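Ciobanu Opens Tabletop Data Collection Site in Noletdale

Company will record people steering a robot arm through everyday pushing and sorting tasks, and will release part of the result to schools and small labs

NOLETDALE (September) - Ciobanu, a maker of control software for light industrial robot arms, has opened a data collection site in Noletdale where trained operators steer robot arms by hand controller while every movement is recorded. The recordings will be used to train Dudine, the company's learning system for moving objects on a flat surface.

The site occupies the ground floor of a former print works on the east side of town. It has been running at partial capacity since the summer and moved to a full schedule this month. Work is split into two shifts, the first starting at 7 a.m. Monday through Friday, with a shorter shift on Saturday.

Dudine learns from examples. An operator is given a written instruction, such as "push the green block next to the yellow one" or "move the red block away from the others," and carries it out with the arm. The system stores the instruction, the camera view and the position of the arm from start to finish. Each such record is called an episode. The collection for the first version of Dudine stands at 866 hours of episodes.

"We had a model that did well in simulation and poorly on a table," said Despina Cârstea, head of learning systems at Ciobanu. "Blocks slide differently on wood than they do in software. They turn when you push them off center. We could have kept adjusting the simulator, but we decided to go and record the real thing, in quantity, with people who get good at it."

The tasks at Noletdale use pushing only. The arms carry a plain rod in place of a gripper, so an operator has to bring the rod down beside an object and slide it across the surface. Cârstea said the choice keeps the hardware simple and makes the recordings easier to compare from one station to the next.

"A gripper hides a lot of mistakes," she said. "With a rod, if you come in at the wrong angle, the block goes somewhere else and you have to fix it. Those corrections are some of the most useful material we have. We keep them in."

Operators are hired locally and complete 30 hours of paid training before their recordings are added to the collection. Prior experience with robots is not required. Several of the current operators came from packing and inspection jobs in the area. Each operator works in blocks of 50 minutes followed by a break, and rotates between stations during the shift so that no one station reflects a single person's habits.

Instructions are written by a separate team under Emilian Costache, who joined the company from its Lolwood office. His group wrote 294 base instructions for the first phase and then reworded each of them several ways.

"People don't all say the same thing when they want the same thing," Costache said. "One person says 'next to,' another says 'beside,' another says 'put it with.' The operators also tell us when an instruction makes no sense once you're sitting at the table. Some of our early ones were impossible to carry out without knocking something off the board. We threw those out."

At the end of an episode the operator marks it as complete, incomplete or unclear. A reviewer who was not at the station then watches the recording and marks it again without seeing the first mark. Episodes on which the two disagree go to a third person. Incomplete episodes are kept and labeled as such.

The objects stay on the board between episodes. Operators begin each new instruction from wherever the last one left things, and the layout is reset by hand only at the start of a block or when a piece has fallen. Grigore Sandu, who manages the site, said this saves time and gives the system a wider range of starting points.

"If you reset every time, you tend to reset the same way," Sandu said. "People line things up neatly without thinking about it. We would rather have the mess."

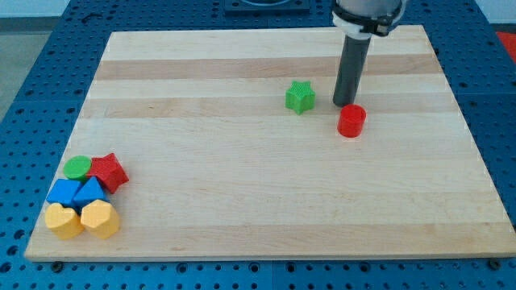
5 min read

At a Noletdale station, the rod is held just above the board by a red cylinder, with a green star to its left. Six more pieces are grouped at the front left corner: a green cylinder, a red star, a blue cube, a blue triangular prism, a yellow heart and a yellow many-sided block.

Shape and color are both used in the written instructions. An instruction may name one or the other, or both, and the operator is expected to choose the piece the words point to. Where the words could fit more than one piece, the operator may pick either, and the episode is tagged so that the training team can treat it separately.

Ciobanu plans to add a second set of objects later in the program, including household items of uneven weight. A second board surface is also being tested. The company has not set a date for work with grippers.

Part of the collection will be made available without charge to schools, colleges and labs with fewer than 200 employees. The release will include the instructions, the arm positions, the video and both sets of review marks. Operator names and voices are not recorded. Applications will be handled through the Lolwood office.

"Small groups can build a table and buy an arm, but they can't staff it for months," said Darius Coman, chief executive of Ciobanu. "That is the expensive part, and it's the part we can share."

Kamarul Tuhumury, who teaches robotics to evening students in Lolwood and has had early access to a sample, said his classes have used it to train small models on ordinary desktop computers. "The failed episodes are what the students ask about," he said. "They want to know why the block went left."

The Noletdale site is hiring operators and reviewers for both shifts. Applicants must be 18 or older and able to sit at a station for the length of a work block. Training is held on site.

About Ciobanu

Ciobanu develops control and learning software for light robot arms used in sorting, kitting and bench assembly. The company has offices in Noletdale and Lolwood. Dudine is its first product trained mainly on recordings of human operators.

Media contact
Grigore Sandu, Site Manager
Ciobanu, Noletdale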